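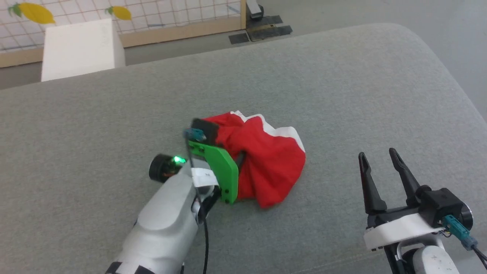 **What does Wanby do?**

Wanby washes, sorts and folds cloths and towels for kitchens, small restaurants and private homes in Nurninby. We pick up twice a week and bring everything back folded, usually within two days.

## How we started

Lieselotte Sperling opened Wanby in a rented storefront on the east side of town. Before that she had worked in hotel laundries, mostly on sheets and tablecloths. She noticed that the small pieces got the least attention. Dish towels, hand towels and polishing cloths went into a bag at the end of the shift and came out of the bag the way they went in.

Her first customer was a lunch counter that needed clean kitchen towels by 10 in the morning. The second was the bakery next door to it. For the first winter she did the washing at night and the folding before breakfast, and made the deliveries herself in a station wagon.

Pieter Mabuza joined the following March. He took over the pickups and set up the tag system we still use. Each bag gets a cloth tag with a customer number, and the tag stays with the load from the door to the washer to the folding surface and back into the bag. We have tried printed stickers since then. They came off in the wash.

Today there are 8 of us. We handle more than 400 pounds of cloth in a normal week, and a little less in January, when several of the restaurants close.

## What we handle

Most of our work is small pieces:

- dish towels and bar towels
- hand towels and washcloths
- cleaning and polishing cloths
- aprons, if they have no metal parts
- cloth napkins

We don't take bedding, rugs or curtains. Fullier, two streets over, has the large machines for that kind of work, and we send people there. They send us napkins.

Red cloths are their own subject. A new red towel can give off color for several washes, and white edging or a white lining will pick it up. We wash red pieces separately and cold until the rinse water stays clear, and we take them out as soon as the cycle ends. A red towel with a white border left wet in a heap can turn pink at the seam, and that is hard to fix. If you are sending us new red towels, please put a note in the bag. We would like to know which ones they are before they go in.

## Folding

Everything at Wanby is folded by a set method. The basic one is called the Yao, after the street our first shop was on. It works for any rectangular cloth with a border:

1. Take the cloth out of the heap by one corner and shake it once.
2. Lay it down flat with the border facing up.
3. Smooth it from the middle toward the corners.
4. Bring the long sides together and line up the borders.
5. Fold in half the other way, then in half again.
6. Turn it so that the folded edge faces out.

Step three takes longer than people expect. Thick, fuzzy towels hold their creases, and if you fold over a crease you will see it from the outside. Napkins are easier, but they slide.

We teach the Yao on a padded, fabric-covered surface, because cloth grips it a little and stays where you put it. On a bare tabletop the bottom layer tends to move when you bring the sides together. At home, the seat of a sofa or an ottoman does the same job, and several of our customers fold there anyway. Brush it off first. A light gray fabric is convenient because lint shows up on it and you can deal with it right away. 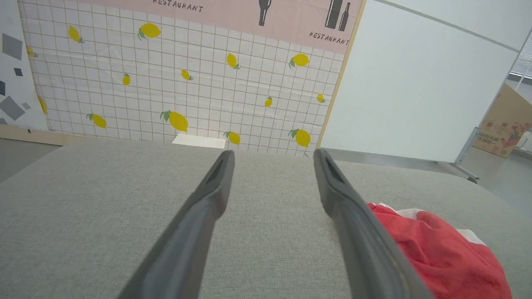
Lesego Joubert wrote to us last spring to say that she had folded towels in thirds all her life and saw no reason to change. Her shelf is narrow, she said, and halves stick out over the edge. She was right about her shelf, and we added a thirds option to the order form. You can choose it when you sign up or tell the driver at any pickup. It costs the same.

Other customers have asked for rolls, mainly for hand towels in guest bathrooms. We do those too, but please allow an extra day.

## The people

**Lieselotte Sperling** runs the shop and does the pricing. She also still folds on most mornings, and she checks the first bag of every new customer herself.

**Pieter Mabuza** is in charge of pickups, deliveries and the tags. If a piece goes missing, he is the one to call. Lost pieces turn up most often inside an apron pocket or a pillowcase that somebody used as a laundry bag.

**Themba Ngcobo** looks after the washers and dryers and decides what gets washed with what. He keeps a notebook of cloths that bleed, shrink or shed, with the maker's name where there is one. It has 1,073 entries, and a good many of them are for dish towels.

**Raghavendra Kamath** teaches folding, both to new staff and in our open class. He came to us from a tailor's shop and is strict about corners.

The rest of the team works in sorting and on the evening shift. We hire once or twice a year, and no laundry experience is needed. New people start with washcloths.

## The open class

Our folding class is held on Wednesday at 6 p.m. and lasts an hour. It is free for customers. Other people pay a small fee at the door, which goes toward replacing the practice towels. Bring one towel of your own, preferably one that gives you trouble. Raghavendra starts with picking a single cloth out of a bunched-up heap without dragging the rest along, then moves on to flattening and the first fold. Fitted sheets are not covered – we get asked every week.

Children are welcome if they can reach the folding surface. Parking is behind the building.

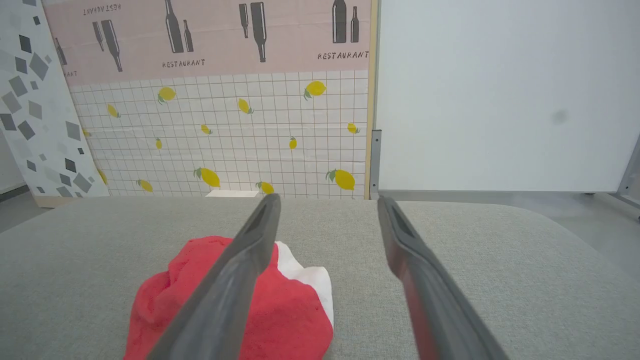
## Pickups and contact

Leave your bag by the door before 8 in the morning on your pickup day. Tie it loosely, so that damp towels get some air. If you miss a pickup, you can drop the bag off at the counter during opening hours and it will go out with the next load.

Restaurants can ask for an early slot. These are mostly taken at the moment, but Pieter keeps a waiting list and will call you when one opens up.

The counter is open from 9 to 5 on weekdays. The phone is answered during the same hours, except at lunch.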